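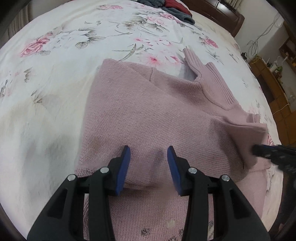 1 min read

Monday, and I finally got to the sweaters! The pink one went on the bed first, sleeve out, little dark flowers down near the bottom. I'd forgotten how fine the knit is. Tyra Tveit says never hang them, and I'm a convert.
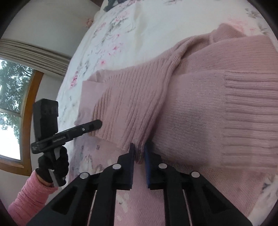 My drawer from Kitwood can hold up to 5 sweaters if I fold them small, and I love a full drawer. Those wide ribs bunch up thick along the fold, so the pink one gets the top spot. Blue cardigan tomorrow, then scarves!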